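光と影のふしぎ　色はどうして明るく見えたり暗く見えたりするの？

シェア 221　コメント 13

部屋のかべを見てみましょう。白いかべなら、どこも同じ白に見えるかもしれません。でも、まどの近くと部屋のすみをくらべると、明るさがちがいます。すみのほうは少し灰色がかっています。ぬってあるペンキは同じなのに、見える色は場所によってちがうのです。

このページでは、光と影のことを順番に説明します。むずかしい道具はいりません。かい中電灯と紙があれば、家でためせることもいくつか書いておきました。

1　ものが見えるのはなぜか

まっ暗な部屋では、目をあけていても何も見えません。目がはたらいていないのではなく、目に入ってくる光がないからです。

太陽や電球やろうそくの火は、自分で光を出しています。こういうものを「光源（こうげん）」といいます。つくえ、本、りんご、人の顔などは、自分では光を出しません。光源から出た光がものに当たり、はね返って、それが目に入ります。すると、そこにものがあるとわかります。

光がはね返ることを「反射（はんしゃ）」といいます。かがみだけが光を反射するように思うかもしれませんが、身のまわりのものはほとんどすべて、光を反射しています。紙も、服も、地面の土もそうです。

月も自分では光っていません。太陽の光を反射しています。夜に月が明るく見えるとき、太陽は地球の反対側のほうにあって、わたしたちからは見えませんが、光は月までとどいています。

2　光はまっすぐ進む

光は、空気の中ではまっすぐ進みます。まどのカーテンのすきまから日の光が入り、ほこりに当たって光のすじが見えることがあります。そのすじは、まっすぐな形をしています。

まっすぐ進むので、とちゅうに光を通さないものがあると、その先には光がとどきません。とどかない場所は暗くなります。これが影です。

影の形は、光をさえぎったものの形ににています。ただし、まったく同じとはかぎりません。丸いお皿でも、光に対して横向きに持てば、影は細い棒のようになります。手で犬やきつねの影を作る遊びは、このことを使っています。指の曲げかたと向きで、影は手とは思えない形に変わります。

3　影の長さが変わる

朝や夕方の影は長く、昼の影は短くなります。太陽の高さがちがうからです。

太陽が低いところにあると、光はななめ横からさしてきます。人の背中に当たった光はそこで止まり、地面の遠いところまで影がのびます。太陽が高いところにあると、光は上のほうからさしてくるので、影は足もとに集まります。

日本では、夏の昼の太陽は高く、冬の昼の太陽は低いところを通ります。ですから同じ昼の12時でも、8月の影は短く、冬の影は長くなります。校庭の鉄棒の影を夏と冬にはかってくらべると、ちがいがよくわかります。

むかしの人は、影の動きを時計のかわりに使いました。地面に棒を立てると、影は時間がたつにつれて少しずつ向きを変えます。これが日時計です。北半球では、影は西から北を通って東へ動きます。くもりの日や夜には使えないので、水時計など、ほかのしくみの時計も考えられました。

4　くっきりした影と、ぼんやりした影

晴れた日の影は、ふちがわりあいはっきりしています。うすぐもりの日の影はぼんやりして、どこまでが影なのかよくわかりません。

影のふちがどう見えるかは、光源の大きさと関係があります。小さな電球のように、光の出るところが小さいと、影のふちはくっきりします。長い蛍光灯や、くもった空全体のように、光の出るところが広いと、影のふちはぼやけます。

広い光源では、光がいろいろな場所から出てきます。ある場所からの光はさえぎられても、別の場所からの光はとどく、ということが起こります。すると、完全に暗いところと明るいところのあいだに、半分だけ暗いところができます。完全に暗いところを「本影（ほんえい）」、半分だけ暗いところを「半影（はんえい）」とよびます。

日食のときにも、この二つが出てきます。太陽と地球のあいだに月が入ると、月の影が地球に落ちます。本影に入った土地では太陽がすっかりかくれ、半影に入った土地では太陽が欠けて見えます。太陽を直接見ると目をいためるので、日食のときはかならず専用の道具を使います。ふつうのサングラスや下じきではいけません。

5　ためしてみよう　その1

用意するもの
かい中電灯
白い紙　1まい
けしゴム

部屋を暗くして、かべに白い紙をはります。紙の前にけしゴムを持ち、かい中電灯で照らします。

まず、けしゴムを紙のすぐ近くに持っていきます。影はけしゴムとほとんど同じ大きさで、ふちもはっきりしています。

つぎに、かい中電灯は動かさず、けしゴムだけをかい中電灯のほうへ近づけていきます。影は大きくなり、ふちがぼやけてきます。

かい中電灯の光は、先へ行くほど広がります。けしゴムが光源に近いと、広がる前の光をたくさんさえぎるので、影が大きくなります。

かい中電灯の光を、人の目に向けてはいけません。

6　影のところは、なぜまっ暗ではないのか

木の影に入っても、まわりは見えます。本も読めます。光がさえぎられているのに、まっ暗にならないのはどうしてでしょう。

影に入っても、太陽からまっすぐ来る光がとどかないだけで、ほかの光は来ています。空からの光、地面や建物にはね返った光などです。空気のつぶに当たった太陽の光はあちこちに散らばるので、昼の空は全体が明るくなっています。その光が影の中にも入ってきます。

月には空気がほとんどありません。そのため、昼でも空は黒く見え、影は地球の影よりずっと暗くなります。それでも、月の地面にはね返った光が少しは入るので、影の中がまったく見えないわけではありません。

7　同じ色なのに、明るさがちがって見える

はじめに書いた、かべの話にもどります。一つの色でぬられた面でも、明るいところと暗いところができます。おもな理由は二つあります。

一つめは、光源からの遠さです。かい中電灯の光は、遠くへ行くほど広がってうすくなります。近くを照らすと明るく、遠くを照らすと暗くなるのはこのためです。きょりが2倍になると、広がる面積は4倍になり、同じ広さに当たる光は4分の1になります。きょりが3倍なら9分の1です。電気スタンドを本から少しはなしただけで暗く感じるのも、同じ理由です。

二つめは、光の当たる角度です。光が面に正面から当たると、せまいところに光が集まるので明るくなります。ななめに当たると、同じ量の光が広いところにのびるので暗くなります。

サイコロを一つ、電気スタンドの下に置いてみてください。どの面も同じ白ですが、上の面は明るく、横の面はそれより暗く見えます。わたしたちは、この明るさのちがいを手がかりにして、サイコロが平らな紙ではなく、立体だと感じています。

ボールの場合は、面の向きが少しずつ変わっていきます。ですから、明るさも少しずつ変わります。明るい色から暗い色へ、なめらかにうつっていくようすを「グラデーション」といいます。サイコロでは、明るさは角のところで急に変わります。平らな面と丸い面を目で見分けられるのは、この変わりかたがちがうからです。

8　絵をかく人のくふう 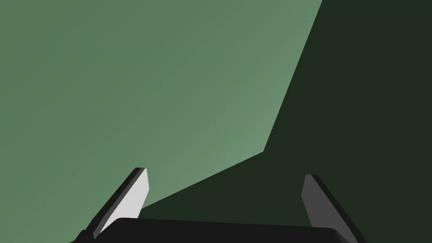

絵をかく人は、光と影の変わりかたをよく知っています。鉛筆で丸をかいただけでは、ただの丸です。その中に明るいところと暗いところをつけると、ボールに見えてきます。

絵の教室を開いているアラセリ・バニュエロスさんは、子どもたちに、まず光がどこから来るかを決めてもらうそうです。紙のすみに小さな太陽のしるしをかいておき、影はかならずその反対側につけます。とちゅうで光の向きがわからなくなると、影があちこちについてしまい、立体に見えなくなります。絵ができあがったら、しるしは消します。

暗いところをかくとき、黒い絵の具をまぜるだけでは色がにごって見えることがあります。影の中には空の青い光が入っていることが多いので、晴れた日の外の影なら、青やむらさきを少しまぜる方法もあります。緑の葉の影なら、緑に青をまぜた色から始めてみるとよいでしょう。

コンピューターで絵や映画を作るときにも、同じ考えかたを使います。コンピューターの中に形を作り、色を決め、光源を置きます。そして、光がどの面にどんな角度で当たるかを計算して、面の明るさを決めていきます。光源を一つ動かすと、すべての面の計算をやりなおすことになります。細かい絵では計算がとても多くなるので、1まいの絵に何時間もかかることがあります。

9　色と光の関係

太陽の光は白っぽく見えますが、その中にはいろいろな色の光がまじっています。雨上がりに虹が見えるのは、空気中の水のつぶが光を色ごとに分けているからです。

赤いりんごは、光の中の赤い光を多く反射し、ほかの色の光の多くを吸いこみます。それで赤く見えます。緑の葉は緑の光を、ほかの色より多く反射します。白い紙はどの色の光もよく反射し、黒い紙はほとんど吸いこみます。夏に黒い服を着て日なたに出ると暑く感じるのは、吸いこまれた光が熱に変わるからです。

光のほうの色が変わると、ものの色の見えかたも変わります。夕日が当たった白いかべは、オレンジ色に見えます。かべの色が変わったのではありません。とどく光に、赤やオレンジが多くなったのです。

10　ためしてみよう　その2

用意するもの
赤、緑、青の色紙　1まいずつ
白い紙　1まい
電気スタンド

白い紙をつくえに置き、そのすぐ横に赤い色紙を立てます。電気スタンドの光を、赤い色紙に当ててください。白い紙の、色紙に近いところがうっすら赤くなります。赤い色紙で反射した光が、白い紙にとどいたのです。

緑と青の色紙でもやってみましょう。色紙を近づけたりはなしたりして、白い紙の色がどこまで変わるか、えんぴつで線を引いておくとくらべやすくなります。部屋のほかの明かりを消すと、もっとよく見えます。

スタンドの電球は熱くなることがあります。紙を電球にくっつけないようにしましょう。

11　よくある質問

影に重さはありますか。
ありません。影は、光がとどきにくくなっている場所のことで、ものではないからです。

すきとおったガラスにも影はできますか。
うすい影ができます。ガラスは光をほとんど通しますが、少しは反射したり吸いこんだりします。水の入ったコップの場合は、光が曲がって一か所に集まり、影の中に明るいもようができることもあります。

影が二つできるのはなぜですか。
光源が二つあるからです。夜の道で、街灯と街灯のあいだを歩くと、前と後ろに影ができます。歩いていくと、片方の影はのびて、もう片方は短くなります。

12　ことばのまとめ

光源　自分で光を出しているもの。
反射　光がものに当たって、はね返ること。
本影　光源の光がまったくとどかないところ。
半影　光源の光が一部だけとどくところ。
グラデーション　色や明るさが少しずつ変わっていくこと。

文　イライス・オロスコ
2026年9月28日

いいね 946　シェア 221　コメント 13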